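May, bench 2, after lunch

Swapped the Varnon fingers for the Zulora set this morning. Maite did the mount, I redid the cable loop because it was pulling on the wrist at full twist. Better now, still not pretty.

Controller: Trovora box, same gains as before. Grip force down to 19 N, the Varnons wanted more. Close time 600 ms, haven't touched it.

Notes so far
- long things (hairbrush) ok if we come in across the handle. Along it, forget it.
- cup: fingers want to go for the flange. Casimiro says mask it out of the grasp candidates. Not convinced, want to see it try first.
- small stuff near the left wall is the problem. Arm has to lean over so far that the finger gets to the wall before the pad gets to the part.
- clamps checked again, bins had crept a bit yesterday. 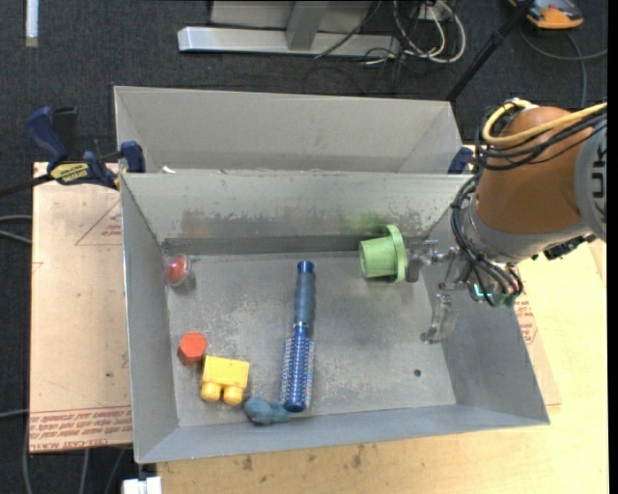
Wall margin in the planner is 7 mm, leaving it there until Lucía has looked at teh corner cases. If we go lower we need the soft pads, and those are still at Echevarría.

Camera exposure also needs a look, shiny stuff blows out and the depth goes to holes. Noelia has the old settings somewhere.

To do: rerun the same items with the Varnons so its a fair comparison. Same bin, same start pose. Ask Yolanda for the log script. Label the spare finger screws!!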